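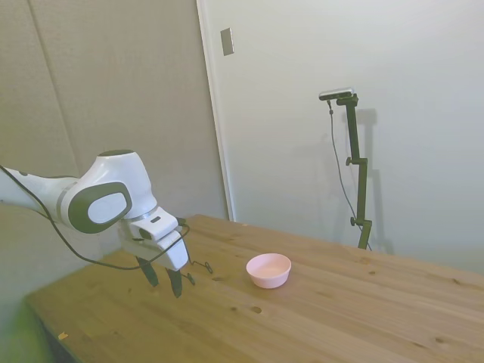 6/10/18
By Nayara Queiroz

Session 3: Your name, searched

Right, before we start, get your phone out (the only time I'll ever say that in this room) and search for yourself. Put your full name in quotation marks, then try it again with your town, then with your old school. Write down what comes up on the first page. Most of you will stop there, and so do most people who look you up, but do click through to the images as well, they're often the bit people forget!

When I did this with the May group, one woman found a comment she'd left under a recipe when she was fourteen. Harmless, bit rude about the pastry. A lad found a running club page with his full date of birth on it. Guess which one I'd worry about.

What we mean by a footprint

I split it into two heaps. The first is what you put there yourself: posts, reviews, usernames, the bio you wrote in a hurry. The second is what other people put there about you, such as tagged photos, team lists, your aunt's public album. You can edit the first heap tonight. The second takes a polite message and some patience.

The Macaraeg handout (green sheet, spares by the door) has a wording you can borrow for asking someone to take a photo down. Please change it so it sounds like you. I once got one addressed to "Dear Name".

Exercise with a partner

Swap the printed profile you were given, either Fladgate or Loklow. Both are made up from bits of old student work, with permission. Take 8 minutes and answer these:

- What could a stranger work out about where this person is at four o'clock?
- Which post would you ask them about at a job interview?
- What would you leave exactly as it is?

Don't skip the last one. People come out of this session wanting to delete everything, and then a college tutor looks them up and finds no trace of the nice things either. Abdul-Rahman Bonsu, who taught this unit before me, used to make everyone keep at least one post they were proud of. I've kept that rule.

For next time

Check the privacy settings on one account, just one, and note anything that surprised you. Read the Brudholm chapter up to page 48. It's a bit dry in the middle but the part on old usernames is very good.

Comments

Tamsin: is the green sheet online anywhere? I left mine on the bus

N. Queiroz: Ask at the desk, they've got a pile.

Dev P: found 3 accounts I'd forgotten I had. One was for a game about penguins

Contact the course office | © 2018 | Back to top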